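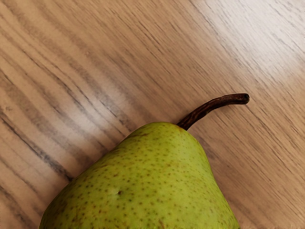
A green pear with its stem still on.

Why Are Pears So Hard to Catch Ripe?

A pear is rock hard for days, perfect for what feels like one lunchtime, and then mush. Grown-ups have been complaining about this for a very long time.

Most fruit ripens on the tree. Many pears don't do it well there, so farmers pick them while they're still firm. At the Kaklow orchard, 904 trees get picked before a single pear is soft enough to eat.

Pears make a gas called ethylene. You can't see it, and your nose won't notice it, but it tells the fruit to turn its starch into sugar. Bananas make it too - put one in a paper bag with a hard pear and they will boss each other into ripening.

Want to test yours? Press gently near the stem. If it gives a little, eat it. Many pears stay green even when they're ripe, so color isn't much help. Check again after breakfast. Pears don't wait for you to finish your homework.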